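The drawer under the guest bed finally broke me. It had been sticking since spring, and on Tuesday I pulled on it hard enough that the whole front came off in my hands, and there I was sitting on the carpet holding a drawer front and looking at what I can only call a geological record of my own bad decisions. Chargers. Hotel sewing kits. Three swim goggles, all missing the strap. So I did what any reasonable woman does in October with a deadline looming, which is decide to reorganize the entire house.

I got as far as the back room. I want that on the record before my sister reads this and asks about the garage.

The back room is where I keep the things I mean to deal with, and it's also where I work, so you can imagine how well that goes. My friend Guadalupe Trujillo came over with iced coffee and a roll of painter's tape and stood in the doorway for a good long minute before she said, "Okay, where's the floor?" She's good at this stuff. She moved 2 times in one year and came out of it with a system and a lot of opinions about boxes.

Her first opinion was that I had to stop sorting on the floor. I've always sorted on the floor! I like to spread out. But she says you lose steam when your knees hurt, and she's right, I've never once finished a floor pile. I've only ever stepped over one until it became furniture. So we dragged things up to table height and worked standing, and I'll admit I lasted a lot longer than usual.

Her second opinion was about surfaces. She wants everything you sort on to be light colored and smooth, and wiped down before you begin. I thought this was fussy until we were going through the sewing kits and I could see every single pin. On my brown desk I would have found those with my elbow in about a week. White plastic is the best, she says, and bright light on top of it, brighter than feels nice. I have a lamp I hate for reading because it's so harsh, and it turned out to be the perfect lamp for finding a lost earring back (two of them, and a baby tooth, and I have questions about the tooth).
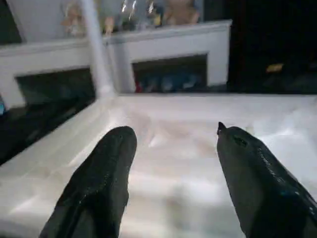
The third opinion was the one that started an argument. Guadalupe does not believe in a maybe pile. You keep it or it goes, and if you can't decide in the time it takes to say the thing's name out loud, it goes. I believe in the maybe pile with my whole heart. My entire adult life is a maybe pile! We settled it by giving me one box, a small one, and when the box was full I had to take something out to put something in. It worked better than I wanted it to. By four o'clock I had swapped out a perfectly good stapler for a ceramic frog and I stand by it.

Let me tell you about the cords, though, because I know a few of you have been waiting on the cord situation since my last post. I had 23 of them. I counted because Guadalupe bet me lunch that it would be over twenty and I said absolutely not, no way, who has twenty cords. So I owe her lunch. We plugged in every one that had something to plug into, and the ones that didn't match anything in the house went into a bag for the electronics drop-off. I kept one mystery cord. It's a really nice thick one and I know that the minute it leaves I'll find out what it was for.

The ones we kept got coiled loosely and tied with the little fabric strips I bought from Cudix ages ago, when I was going to be a person who labeled things. I still had most of the pack. They're fine. They fuzz up a bit. If you wrap them too tight the cord gets a kink in it, so leave yourself some slack and don't do the thing where you wind it around your hand and elbow (my dad did that with every extension cord he ever owned, and every one of them came out of the garage shaped like a pretzel).

Then there was the paper. I don't want to talk much about the paper. I'll just say I found a water bill from an apartment I left before I had gray hair, and a stack of recipes my old neighbor Hatsue Kinoshita wrote out for me on index cards. I'd thought those were gone for good. I sat down on the floor after all and read every one of them. Her handwriting leans so far to the right it looks like it's walking into the wind. There's one for pickled turnips that I'm making this weekend, and if it comes out I'll share it, though she measures everything in "the blue cup" and I'm going to have to guess.

Guadalupe let me have ten minutes with the cards and then she made me stand back up.

As for bins, I went a little overboard. I'd set myself a limit of $75 and I came in under it, but only by leaving the nice lidded Ollon ones on the shelf and walking away fast. I got plain open bins instead. Lids are where things go to be forgotten, at least in my house -- if I have to lift something to put something away, it's going to sit on top of the lid until Christmas. Open bins, low shelf, label facing out. I did the labels with the painter's tape and a marker and they look terrible and I can read them from across the room.

We filled roughly five bags for donation. They're in my car. I'd love to tell you they've been dropped off, but they're in my car, and they'll ride around with me to the grocery store for a while first, the way they always do.

The drawer front is still off, by the way. I propped it against the wall behind the bed and put the goggles back in the drawer. If anybody knows whether you can re-glue one of those without buying a clamp, leave me a comment, and please, no videos longer than five minutes.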